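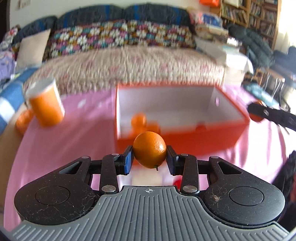 ## Oranges, a Box and a Bedroom: Final Report

**Module:** Packing and Handling at Home
**Group:** Breddale, second table

### 1. What we set out to do

The assignment asked us to choose an ordinary packing job and find out where the time goes. Other groups took on bookshelves and winter coats. We took oranges, on the grounds that we could eat the equipment.

The job was to move loose oranges from a tabletop into an open box, one at a time, without bruising them. A round counted as finished when every orange was in the box and none had left the table by its own route.

### 2. Setting

We worked in a bedroom at the Idstead house, at a table with a pink cloth on it, right next to the bed. The box has a red-orange rim and a white inside, so a stray orange was easy to spot once it was in there and slightly harder to spot against the rim. An orange mug with a white rim stayed on the table throughout. We recommend that future groups working with oranges own a mug in some other color.

The bed had a pink and white speckled spread and a crocheted granny-square blanket on it. It was not part of the method, although it did receive some of the fruit.

### 3. Results

We ran 100 rounds over the month of June and logged 563 minor events, "minor event" being our term for anything that made someone say "oh." Most were small rolls. An orange set down in the box tends to drift toward a corner and stay there, and the next one bumps it.

- Small, slightly oval oranges were the easiest to pick up and the worst at staying put.
- Picking one up with the stem nub pointing down made no difference we could measure. We had high hopes for it.
- Filling from the front left corner saved roughly 7 seconds a round.
- Oranges placed near the table's edge were a mistake every time.

### 4. Problems

The tablecloth slid. We fixed this with two Arkura clips after round 30, which means the early rounds and the later ones aren't strictly comparable — we have marked them separately in the appendix.

The log sheet also had no column for "landed on bed," so those went under "other," now our largest category.

### 5. Next time

We would line the box with a dish towel and move the table away from the bed. The original plan called for 1,000 rounds. We would not bring that back.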